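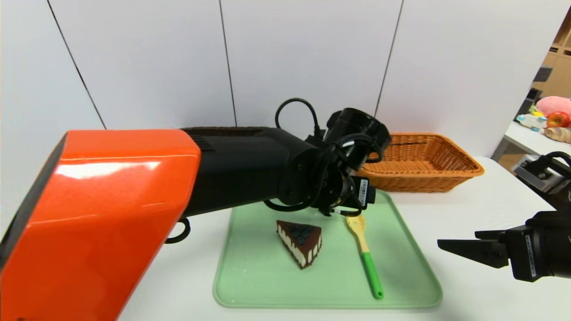 Does it still count as data if the operator drops things? a buyer wrote to us in February, and yes, it does. Mark the take as a miss and keep it. A learning system raised only on perfect takes has very little idea what to do with its first bad afternoon.

# Imach Evier Two-Arm Recording Station

Evier is a tabletop station for gathering manipulation examples. You drive the arms, it records what they did and what the cameras saw, and your model gets to study the result. The work is slow and involves moving a utensil with a green handle more often than you ever have at home.

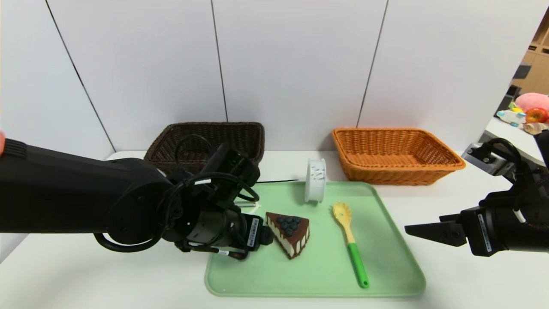
**Category: Data Collection / Bimanual / Tabletop**

In the crate:

- 2 arms with two-finger grippers
- Head camera and wrist cameras
- Arroyo recording software, one license per station
- Foot pedal for start, stop and "let's pretend that didn't happen"
- Clamps, cables, more cables

Shipping weight is 69 kg. Please lift with a friend.

Arroyo saves every take with joint positions, gripper opening and video on one shared clock. It also asks for a short task label before you begin. You can type "cake thing" and it will accept that, but whoever trains on your data in six months will have questions. We suggest writing what goes where, in plain words, and moving the tray a little between takes so the model doesn't just memorize

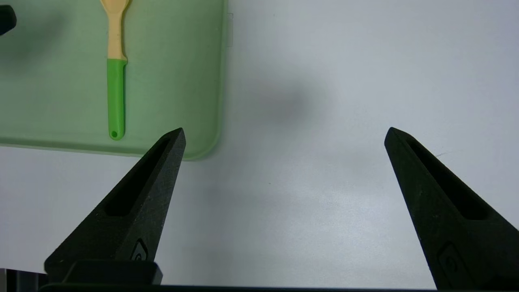 one patch of table. The same goes for the starting pose of the arms. Operators settle into habits by lunch, and Arroyo will flag a session when the starts get too much alike. You can turn the flag off. People do, usually at 4 p.m.

Storage is your problem, though we do sell drives. The Istell sample set comes preloaded with 2214 labeled takes, misses included, so you can check your training pipeline before recording anything yourself.
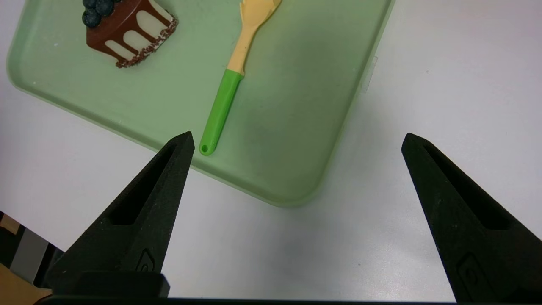 ## Ordering

Stations ship from stock. Spare gripper fingers are sold in pairs, and first-time buyers tend to order them twice. For a new task, plan on 100 takes before you form an opinion, then reorder coffee. We don't carry coffee.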